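Home Workspaces, Session 4: The Desk Surface and Where the Power Goes
Notes prepared by Petronella Ngcobo

Welcome back, everyone, and thank you for the lovely desk sketches you handed in on Sunday. I read all of them with a pot of tea beside me, and nearly every one had the same trouble spot, so that is where we begin.

Most of us choose a desk, fill it with things we like, and only then go looking for somewhere to plug in the lamp. Please try it the other way around this week. Take everything off, wipe the surface down, and decide on the power first – before the lamp, before the books, before that nice tray you bought.

Pravesh asked last time how much clear space a person needs. My own rule is a stretch 78 centimeters wide in front of the chair, though Lwazi works happily with less and I won't argue with him. Whatever you settle on, keep the strip outside it, toward the back or off to one side, with the sockets easy to reach.

Now, cables. Let them lie in a relaxed curve. A sharp bend right beside the plug is hard on the cord, and a tight coil under a pile of papers is worse. White on a pale top looks calm, I think, but do remember it's there when you slide a heavy box across!
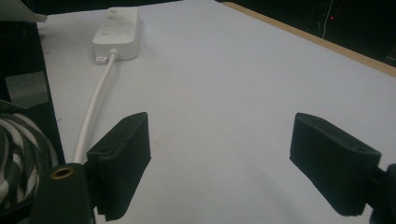 Fig. 9. White power strip on a pale tabletop, with its cable lying in a gentle curve.

For next time: redraw your own desk with only the strip and its cable on it, then add your things back one by one. Marthinus has kindly offered to bring spare graph paper – almost 100 sheets, he tells me – so nobody need go without.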